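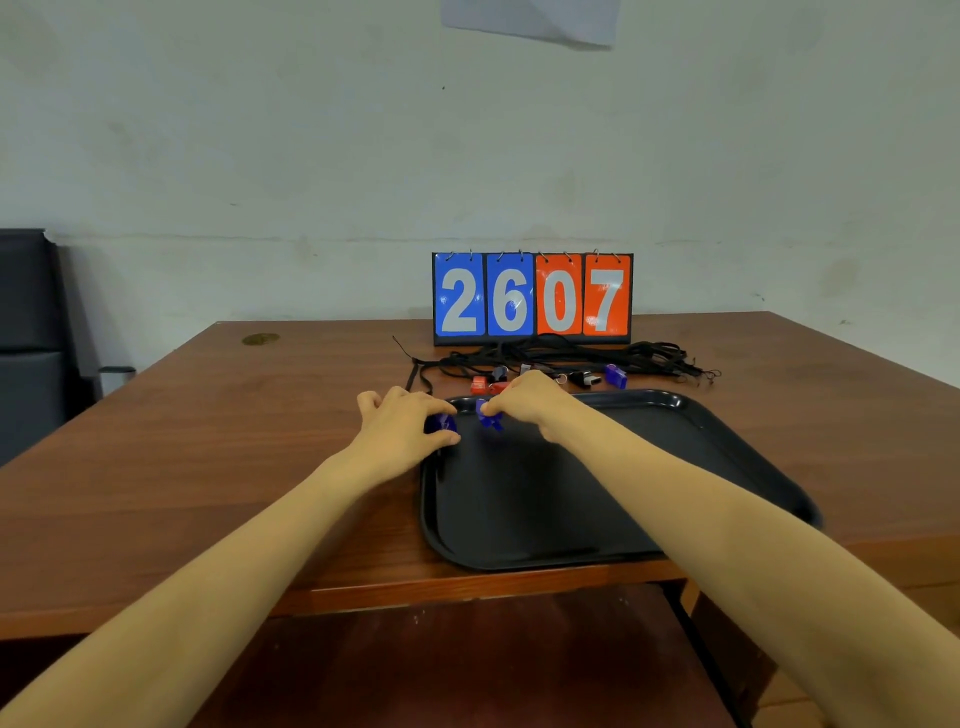 *Clasificación de silbatos sobre bandeja, con los cordones y el marcador al fondo de la mesa.*

# Quiénes somos

Skevent desarrolla y suministra paquetes de demostraciones de manipulación para equipos que entrenan robots de dos brazos. El trabajo consiste en registrar tareas manuales cortas desde el punto de vista de quien las ejecuta, segmentarlas, anotarlas y entregarlas en un formato que el cliente pueda cargar sin conversión previa.

La empresa tiene su sede en Milgate. Empezamos como taller de utillaje para células de montaje y de esa etapa conservamos dos costumbres: definir las tolerancias antes de tocar una pieza y documentar cada cambio de versión. La división de automatización se separó del taller cuando los encargos de datos superaron a los de mecánica.

## El servicio Harnotel

Harnotel es nuestro servicio principal. Se contrata por tarea y se entrega por lotes. Cada lote estándar contiene 200 episodios de una misma tarea, con variación controlada en la posición inicial de los objetos. El lote ampliado contiene 300 e incorpora objetos distractores sobre la mesa.

El catálogo actual incluye 27 tareas, agrupadas por tipo de contacto:

- Agarre de pinza sobre piezas pequeñas de plástico rígido: silbatos, tapones, clips.
- Separación de elementos flexibles: cordones, cables finos, gomas.
- Colocación en bandeja, con orientación libre o fija.
- Paso de láminas y tarjetas con anillas, como las de un marcador de sobremesa.
- Ajuste a dos manos, con una mano de apoyo y otra de trabajo.

La familia de silbatos y cordones es la más solicitada. Combina piezas curvas, algunas translúcidas, con un material deformable que se enreda y oculta parte de los objetos. Los brillos sobre plástico azul y bandeja negra son una fuente conocida de error en la estimación de profundidad; por ese motivo mantenemos ambos materiales en la especificación y no los sustituimos por equivalentes mates.

## Qué recibe el cliente

Cada entrega incluye el vídeo sincronizado, la segmentación por subtareas, las etiquetas de contacto de cada mano y una ficha con la lista de objetos. La ficha indica color, material y masa nominal de cada pieza. Los episodios fallidos se entregan en una carpeta separada, etiquetados por tipo de fallo (caída, agarre doble, enganche de cordón), y no computan en el total del lote.

El kit físico es opcional — se envía en caja cerrada, con los mismos objetos de la ficha, para reproducir la tarea en el laboratorio del cliente. No incluye mesa ni soportes. Las piezas de repuesto se piden por referencia.

## Control de calidad

La revisión se hace en dos pasadas. La primera comprueba sincronía, encuadre y oclusión de las manos. La segunda contrasta las etiquetas con el vídeo, a cargo de una persona distinta de la que anotó. Un lote con discrepancias por encima del umbral pactado vuelve completo a anotación; no se corrigen episodios sueltos.

La herramienta de revisión, Čierny, es de desarrollo propio. Se instala en local y viene incluida en el contrato durante 6 meses. Pasado ese plazo sigue abriendo los lotes ya entregados, aunque deja de recibir actualizaciones.

## Limitaciones

Harnotel no cubre tareas con líquidos, alimentos ni herramientas de corte. Tampoco ofrecemos medición de fuerza en los dedos: las etiquetas de contacto son visuales. Los clientes que necesiten datos táctiles deben preverlo en su propia instalación — el kit admite montaje sobre plataforma sensorizada, sin garantía por nuestra parte.

## Contacto

Las consultas técnicas y las solicitudes de muestra se atienden desde la oficina de Milgate, de 9:00 a 17:00. Para pedir presupuesto conviene indicar la tarea, el tipo de efector final y el formato de datos que utiliza el equipo.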